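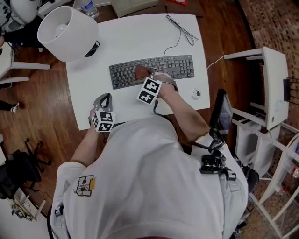
About Boltaneo

Boltaneo is a small laboratory for dating archaeological material. We work mainly with radiocarbon and with tree rings, and we serve museums, university departments and excavation teams who don't have a laboratory of their own. Wood, charcoal, seeds, bone and textile are the materials we know best. For pottery and burnt stone we send clients to other laboratories, and we will tell you this before you pay for anything.

How we started

The laboratory was founded by Toon De Smet and Caroline Mwakalinga. They met on the excavation at Derese, where the team had many good pieces of charcoal and no money to date them properly. Toon had studied chemistry and Caroline had worked for years with old building timber. They rented 2 rooms, bought a used drill for wood cores, and prepared the first samples for friends. In the beginning the measurements themselves were made by a partner laboratory, and for radiocarbon this is still the case. We do the cleaning, the chemical pretreatment, the calibration and the written report.

Our team

Caroline Mwakalinga leads the tree-ring work and keeps our collection of reference cores, which now has more than 1,000 pieces.

Toon De Smet is responsible for pretreatment. If your bone sample has too little collagen, he is the person who will write to you.

Mizanur Saha makes the calibration and the statistical models. Please send him your stratigraphy as a drawing, also when it is not finished.

Ignacio Villalba visits sites and advises on sampling. He speaks Spanish, English and Portuguese.

Dale Cormier takes care of contracts, shipping and export papers.

What we can do for you

We accept single samples and complete series. A typical series from one site has 23 samples, but this depends very much on the question. Before you choose the samples, we would like to talk with you. A piece of charcoal from the inside of an old tree can give a date much older than the fire in which it burned, and a short conversation often saves a sample.

Every report contains the uncalibrated age with its error, the calibrated ranges, the curve which was used, and a description of the pretreatment. We don't round the results to fit a historical date. When we think that a result is doubtful, we write it in the report and explain why.

The Skonus archive

Clients can agree to place their results in Skonus, our open archive of dates. The data stay closed for 2 years, so that the excavation team can publish first. The next update of the archive comes in November.

Visits

Students and school groups are welcome in the mornings. Please write to Dale before you come, and don't bring samples without their form.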